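Signatures at the Counter

Before the shops open on the main street of Mulero, Ilse Kasten is already taping a clipboard to a folding table. She has one pen on a string and a spare in her coat. The sheet on the clipboard asks the state health department to keep paying for the quit-smoking counseling line that serves the county, and it needs 1,000 valid signatures before the legislature's budget panel will give it a hearing.

Kasten smoked for most of her adult life. She called the line from her car in a supermarket parking lot, expecting a recording, and got a counselor named Zsófia Szalai. They spoke every week through that winter. Kasten has not bought a pack since.

"I'm not a political person," she said. "I just didn't want the phone to stop ringing over there."

The phone in question rings in two rented rooms above a pharmacy. The service is called Vata, and it has been run on a mix of tobacco settlement money and small grants. Four counselors share the shifts. Callers get a first talk, a quit date, and a set of follow-up calls. Those who qualify are mailed nicotine patches or gum.

Last year the line opened 1,034 new cases. In September the department told its director, Emese Illés, that the contract would not be renewed in its present form. The money would go into a statewide program built mostly on text messages and a website, with phone counseling offered by a contractor in another time zone.

Illés does not say the plan is a bad one. Text programs are cheap to run and reach younger people, who tend not to pick up the phone anyway. Her worry is about the callers she has now, many of them past retirement age and some without a smartphone. A good share live out along the Melnychuk road, where cell service comes and goes. 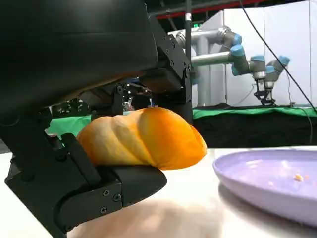
Does a person need a doctor's referral to use the line?

Anyone in the county who is 18 or older can call directly, and the counseling costs the caller nothing. Pharmacists and clinics also send people, but that is only a second way in.

Much of the work is ordinary. Szalai asks what time the first cigarette of the day is, because people who light up soon after waking usually have a harder time of it. She asks who else in the house smokes. She asks about earlier attempts, and she wants the details: how long it lasted, what was going on the day it ended.

"People tell you they failed," she said. "Then you find out they went five months. So we talk about those five months."

She keeps handwritten notes, although the service has software for it. The software has a drop-down menu for the reason a caller went back to smoking, and she says the reason is never in the menu. One man started again the week his brother moved in. A woman held out through a divorce and a layoff and then smoked at a wedding.

The department's side of the argument is mostly about cost. Each case handled by a local line takes hours of staff time, and most callers need more than one attempt. Odair Guerra, a health economist hired by the county to review the contract, said both sides have been quoting figures that can't be compared. The local line counts a case as a success if the caller reports not smoking at six months. The text program counts anyone who replies "still quit" at the end of a shorter course.

"You can't set those two numbers next to each other and pick the bigger one," he said. His own report recommends keeping the phone service for two more years while the text program is measured the same way. It has been on the county's website since the end of January, and he has had a few calls about it, most of them from reporters.

There is a further question in the background, and it comes up at the table in front of the shops more than Kasten would like. People want to know where she stands on vaping. Some have used e-cigarettes to get off tobacco and think the line should recommend them. Others have teenagers at home and want them gone from the corner stores altogether. The petition says nothing on the subject and she tells people so. A few hand back the pen.

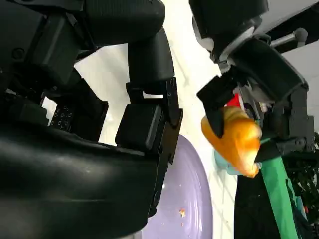

Vata's own policy is narrow. Counselors do not suggest e-cigarettes, but a caller who has already switched is not turned away or lectured. They are asked whether they want to stop vaping too, now or later, and the calls go on from there. Illés wrote that policy after a long disagreement among the staff, and she expects to have to rewrite it.

Marietjie Mahlangu, who owns the pharmacy downstairs, sees the same people from the other side of the counter. She sells patches and lozenges, and she used to sell cigarettes as well. She took them off the shelf when her lease came up and she had to redo the front of the store. Sales dropped for a while. She put greeting cards in the space.

Customers still ask her for a particular brand by habit. When they do, she hands them a card with the number of the line on it. Some leave it on the counter and some put it in a pocket. She has stopped ordering large boxes of the cards until she knows if the number will work next year.

The town's weekly paper, the Mudance, has printed letters on both sides. One writer said smokers had known the risks for decades and should pay for their own help. Another, a retired school bus driver, wrote that he had called the line drunk on New Year's Eve and that the counselor called him back the next morning.

The signatures are due at the county clerk's office on February 15, 2021. The clerk's staff will check names and addresses against the voter roll, and sheets with missing dates will be thrown out, so Kasten now fills in the date herself before handing over the pen. If the count holds up, the panel has to put the matter on its calendar, although it doesn't have to vote on it.

Illés has given her landlord notice that she may not need both rooms after June. The counselors have been told they are free to look for other work, and so far one has had an interview. The line is still taking new callers, with follow-up calls booked into the spring.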